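Equipment Planning Meeting – Minutes
Wednesday, 2:00 p.m., Fledgate small conference room

Present: Lesia Sirko (chair), Khrystyna Dovhaniuk (minutes), two members of the bench team, one from purchasing
Apologies: facilities

1. Previous minutes
Accepted with one correction. The Vornik service contract renews in July, not June.

2. Hand spares
L. Sirko went through the two quotes for replacement fingertip pads and finger joints. Stelmakh quoted $1,747 for the full set, shipping included. Grorusdale quoted $1,613, but shipping is extra and the lead time is 9 weeks. The budget line for hand spares is $2,000 and nothing has been charged to it yet.

Purchasing asked whether pads could be bought separately from the joints. Stelmakh will split the order. Grorusdale will not. The bench team said they go through pads much faster than joints and would prefer to keep extra pads on the shelf. 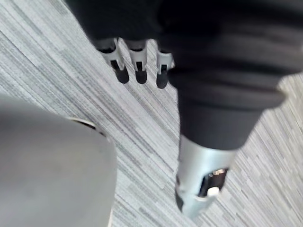
Agreed to go with Stelmakh for the full set this time and to ask them for a price on pads alone before the next order. Whatever is left on the line stays there until that price comes in.
Action: K. Dovhaniuk to raise the purchase order. Purchasing to request the pads-only price.

3. Fabric covers
The bench team wants a second set of covers so that one can be washed while the other is in use. Discussion on whether to buy or have them sewn locally. No decision – L. Sirko wants to see a sample first. Cost would come out of general supplies.
Action: bench team to bring measurements.

4. Second arm
Request for a second Vornik arm moved to next year's capital list. The quote on file has expired. K. Dovhaniuk noted that the request form now needs a floor plan and a power estimate, and neither has been done. Facilities to be asked about the circuit on the window side.
Action: L. Sirko to write to facilities and get a fresh quote.

5. Other business
The storage cabinet key is missing again. Purchasing will order two copies.
Invoices should go to the shared folder and no longer to K. Dovhaniuk's inbox.

Meeting closed at 2:50 p.m. Next meeting same time and room, once the pads-only price is in.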